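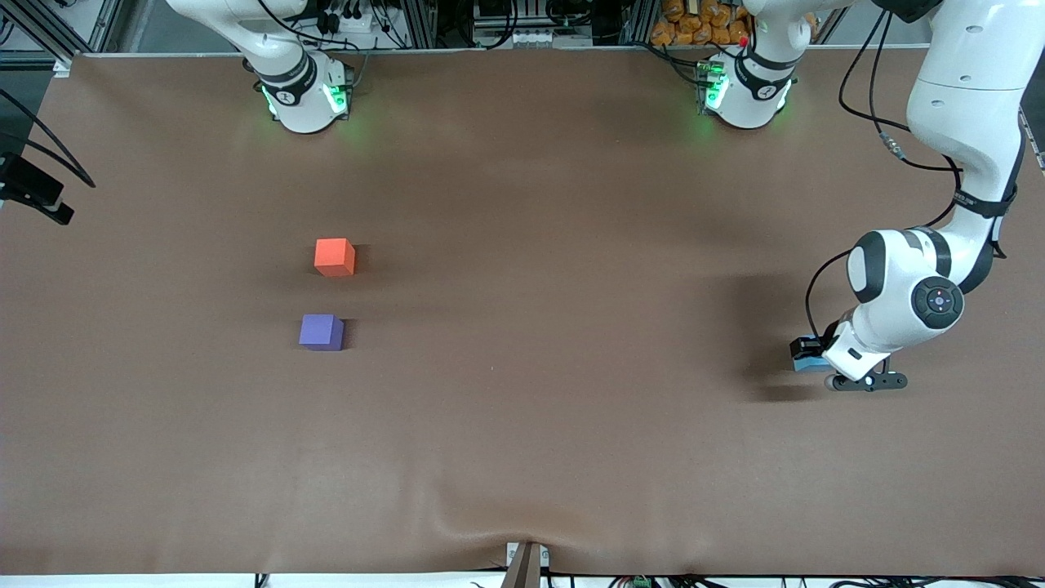
1 min read

Oltano Kraft Paper Rolls: FAQ

What lengths are available?
Standard rolls are 600 or 1,995 feet. Both ship from the Plendville warehouse.

Is the paper coated?
No. Water-based inks and glues will soak in.

Which side faces up?
Either. The inner side curls less once cut.

Does it fit a Brikard cutter?
Yes, if the cutter takes rolls 66 inches wide. Narrower models need a trimmed roll, ordered separately.

How should rolls be stored?
On end, in the original wrap, away from outside doors.

Can cut pieces be returned?
No.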